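The hand that wouldn't let go

12 Mar 2021

I lost most of a week to a fault in the Verness hand, so I'm writing it down while I still remember the order of things.

The task is simple. Pick a sheet of paper out of a steel tray, lift it, put it down, open. We'd run it 1042 times without anything worth noting. Then the lower finger started staying closed after the open command. The controller reported the hand as open, the arm moved off, and the sheet went with it. Twice it tore.

Paper is harmless. What bothered me was the status message. If the software says open and the finger is still pressing, then every check I had built on that message was worthless, including the one that tells a person it's okay to reach in. Obsa Abera had reached in on that message that same morning. He wasn't hurt, but we stopped running with anyone near the table. 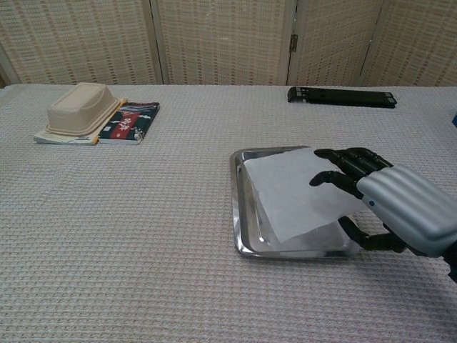 I first blamed the tendon, and spent two days swapping it for a spare. No change. Attila Mészáros then asked where the open message came from, and I had to go and look. It came from the command, 18 milliseconds after it was sent. The finger's position sensor wasn't being read at all. I had turned that off in August to get rid of some noise in the logs, and forgotten.

The sticking itself was a worn bushing at the base joint. The new one came from Gromthorpe and took ten minutes to fit.

The sensor is back on, noise and all. If the measured position and the command disagree, the arm now stops where it is — no retry. We also moved the stop button to the near side of the table. I still have to go through the other status messages and find out which ones are measured.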